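Gripper tryouts, the bins and bowl table

Last updated June 26, 2022

Hi all! I've been trying two grippers on the same arm since May – the Pestari, which I know far too well by now, and the Zunik that Hatsue Miyazaki talked me into. Same table, same chores, 15 runs each before I let myself have an opinion (I had one after 4). My favorite so far is the Zunik, mostly for how it handles thin stuff, though it takes me 7 minutes to swap over and I grumble the whole time. More pictures as I sort through them, and Jhonatan Cabrera has promised me his from the camera tests.

1. Spoons and bowl
White plastic spoons in the middle bin, yellow bowl up front, arm on the move. I really need to do something about that cable hanging down across the bowl – Mareike Hagedorn wants me to try a shorter one with a 90 degree plug.

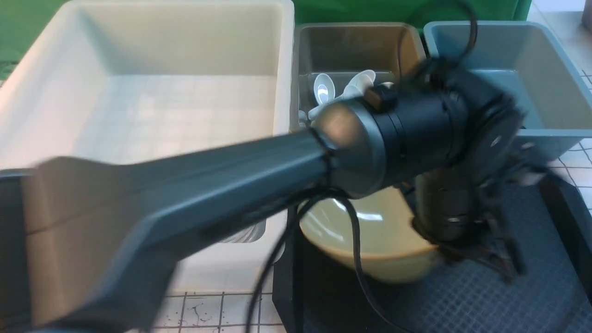
2. Camera tests
Jhonatan's pictures go in this spot. He ran the wrist camera against the overhead one and liked the overhead better, and we're still arguing over it!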